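Section 4: Loading and unloading the drum

This section covers the washing machine in the shared utility room at Humlow. It replaces the two laminated sheets, which disagreed with each other. The maker's handbook is in the drawer under the sink and is worth reading, although its chapter on loading seems to have been written by somebody with very small sheets.

Before you start

You will need your washing, a measuring cap for the detergent and a dry surface to put things down on. You do not need scent beads, descaling balls, magnetic discs or any of the other things people have left on the shelf. Rizwan Baloch ran the same load of towels with and without the magnetic disc last August and could not tell the two apart. Neither could I.

4.1 Loading

1. Check that the drum is empty. Turn it once by hand and look up as well as down, as socks cling to the top.

2. Empty all pockets. Tissues are the worst offenders and no setting on the dial will get them off a black jumper.

3. Do up zips and hooks. Leave shirt buttons undone.

4. Sort by colour, then by weight. Sorting into seven piles, as the handbook suggests, is more than most households will put up with. Whites, darks and heavy things will do.

5. Put items in one at a time, shaken out. A duvet cover pushed in as a ball comes out as a ball, usually with everything else inside it.

6. Stop when you can still lay a flat hand on top of the load. The capacity printed on a machine is a figure for dry cotton under test conditions, and I would not trust it for jeans.

7. Run a finger round the seal to make sure nothing is caught, then push the door until it clicks.

Note: If the door will not click, take something out. Do not lean on it. Kirsty Horrocks paid for the last door catch and would prefer not to pay for another.

4.2 Detergent and temperature

1. Use the middle drawer compartment for the main wash. Half a cap is enough for an ordinary load. The line marked "normal" on the cap was put there by people who sell detergent.

2. Set the dial to 40 for towels and bedding. Use 20 for anything lightly worn. The 20 setting is sold as being good for every kind of dirt, and for cooking oil it plainly is not.

3. Leave the softener compartment empty for towels. They come out fluffier and dry you less well, so you may take your pick, but the residue in the drawer is everybody's problem.

4. Press Start. If the display shows a time, treat it as an opinion.

Caution: Do not open the detergent drawer while the machine is filling.

4.3 Unloading 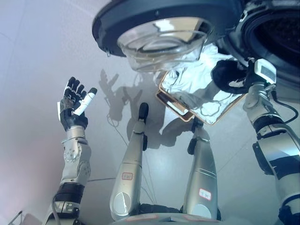
Whites show up bad unloading faster than anything else in the basket. They pick up fluff from the seal, grey smears from the rim and creases from being dragged out in a lump. The usual advice is to take the whole load out in one armful, and it is poor advice, as a crumpled white cloth lying just below the door, with a dark piece of fabric in hand close by it, is how one wash turns into a heap to be sorted twice. Take the pale things first and put them somewhere clean, away from the front of the machine, before you reach for the rest.

1. Wait for the lock to release. It takes a minute or two after the drum stops. Pulling the handle does not hurry it.

2. Open the door as far as it will go. The glass is a deep bowl and sticks out further than you expect, so keep your head clear when you stand up again.

3. Put your basket directly under the opening. A basket to one side sounds tidier and in practice things end up on the floor.

4. Lift items out singly. If two are knotted, bring both out and undo them over the basket. Tugging one end stretches the cuff and tightens the knot.

5. Feel round the whole of the drum, including behind the lip of the seal.

6. Shake each item once, hard, before hanging. This does more for creases than the "easy iron" button, which as far as I can tell shortens the spin and leaves you with wetter shirts.

Caution: After a hot wash the glass may stay hot for some time. Keep small children away from it.

Note: Never hang wet things over the open door. The hinge carries the weight of the door and was not made to carry a bath towel as well.

4.4 After each load

1. Wipe the seal with a dry cloth, paying attention to the bottom fold where water sits.

2. Wipe the inside of the glass if there is fluff on it.

3. Pull the detergent drawer out by a finger's width.

4. Leave the door ajar. A monthly "freshening" tablet is no substitute. I have tried three brands and the smell came back each time until the door was left open – at which point it went without any tablet.

4.5 Common complaints

Clothes smell damp. They were left in the drum. Wash again at 40 and take them out when the machine stops.

White marks on dark clothes. Too much powder, nearly always. Halve it before blaming the machine.

Grey marks on whites. Wipe the seal first. If the marks are still there after two loads, write in the book and give the programme used.

Machine walks across the floor. Usually one heavy item on its own. Add a couple of towels and run the spin again. Rubber feet from the hardware shop were tried and the machine walked with them on.

Door will not open at the end. Check for water behind the glass. If you can see any, select Drain and wait. If you cannot, switch off at the wall, leave it for five minutes and try the handle once. After that, ring Kirsty.

Revised March 17, 2018. Section 5 deals with the drying racks.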